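Grerholm stationer brings back the paper payroll book

GRERHOLM - For the owners of small shops who have never quite made friends with payroll software, there is good news on the shelves this November. Texier Office Supply, which has been selling pens, ledgers and rubber bands on the corner of Odum Street for longer than most of its customers can remember, has begun printing its own line of bookkeeping and time record books again, after a gap that left a good many regulars grumbling.

The new line goes by the name Kernora, and it starts with two books. One is a weekly time book for firms with up to 22 people on the payroll, and the other is a plain income and expense ledger that can be started in any month of the year. Both lie flat when they are open, which sounds like a small thing until you have tried to hold a stiff book down with your elbow while adding up overtime.

Solange Hamel, who runs the store and drew up the page layouts herself at her kitchen table, said the idea came from the people who kept walking in and asking for the old books.

"They would come in with the last one they bought from us, all filled up and held together with tape, and ask if we had another," she said. "I must have told them no for two years. After a while you get tired of saying no to nice people, and you start making phone calls."

Those phone calls led to a print shop across the river, and then to a first run of 3000 books, which Hamel admits felt like an awful lot of boxes when the truck pulled up behind the store. She had cleared out half the stockroom to make space for them, and the holiday wrapping paper is now living in her office, stacked up behind the door.

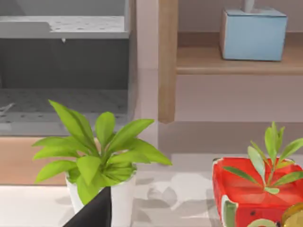 A leafy green plant in a white pot, with a watermelon planter on the same countertop.

Regulars will notice a few changes from the books they used to buy. The columns for hours are wider, so there is room to cross something out and write it again, and there is a line at the foot of each page for notes such as a borrowed shift or a day off that was promised and then moved. The deductions columns have been left without headings so that each business can fill in its own - a request that came up again and again when Hamel passed sample pages across the counter last spring. There is a filled-in page at the front, too, for anyone who is doing this for the first time and would like to see how a finished week ought to look.

The paper is a little heavier than before. Hamel tried several kinds with the fountain pen she uses for her own accounts, and she turned down the first two because the ink came through on the other side. The covers come in dark green and gray, and a brown one may follow if enough people ask for it (a few already have, she says, and rather firmly).

Orders have been coming in at a friendly pace. By the end of the first week the store had sold 325 of the books, most of them time books, and most of them to businesses within a short drive of town: a bakery, a couple of hair salons, a tree service and a family that runs a car wash. One customer bought enough ledgers to see her through the next ten years and asked for help carrying them to the car.

Hamel is happy to sit down with anyone who would like to be shown how the pages work, and she has set aside Friday mornings for it, with coffee on from the time the doors open. Bring last month's figures if you have them, she says, and a pencil. The books are sold singly or by the box, and refills for the older Texier binders can still be ordered at the counter.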